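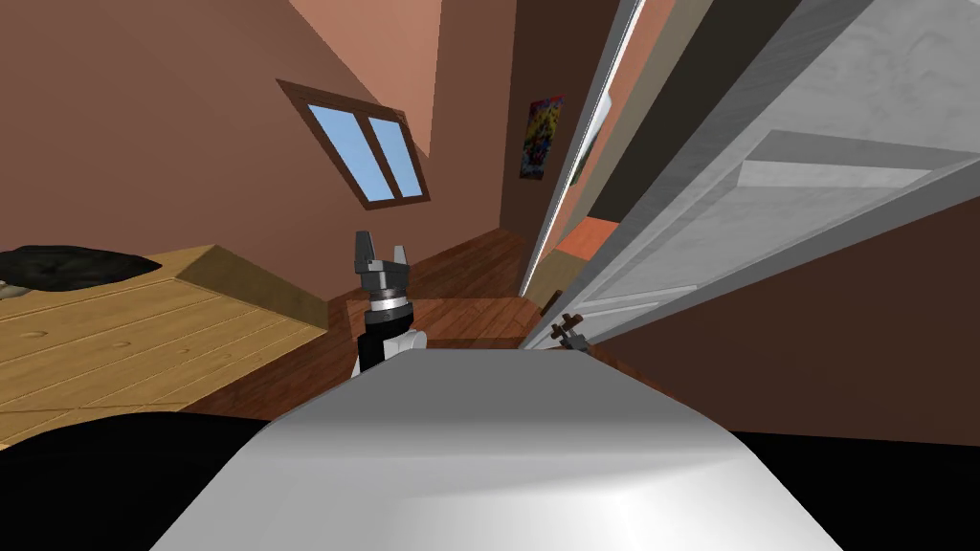

I went to the open day at Prendbridge on Thursday, mostly to see the household robot that Tovum have been working on. I had read a fair bit about it and wanted to see how it coped with a bedroom. They started us on the simulator, which runs on a big screen in the front room, and the first job loaded was a small attic with a skylight in a sloping ceiling and a white door standing open. You get the view from the robot itself, so its own white body takes up the bottom of the screen and the gripper sticks up in the middle with its two fingers open. The view was tilted enough that the plank bed seemed to run downhill, and I had to put my head on one side to make sense of it.

Jomar Castillo was running the session. He said they use attics a lot when testing because a low ceiling gives the arm less room to move. The job that morning was to go to the bed, pick up what was on it and take it out through the door. There were 5 of us in the group and we each had a turn at choosing where the robot should begin.

My turn went badly. I started it too near the bed and it spent a long time backing up. The man after me put it by the door and it did the whole job in just over two minutes.

Jomar told us they had run the same room 555 times since May, changing the start point and the lighting. I asked how many of those had finished properly and he said he would have to look it up. He did come and find me at lunch with the answer, which was 99 for the older software. He didn't have the newer figure to hand.

After lunch Benjie Lumbao gave a talk on grippers. It was a bit long but he took plenty of questions. A woman from Marquez wanted to know about bed linen and he said thin sheets were still a problem, as the fingers tend to catch two layers at once.

The real robot was out in the yard building and was slower than I had expected. It opened a cupboard and put a cup away.

Parking was free and the tea was fine. The next open day is in May and you need to book through the Jedivgate site.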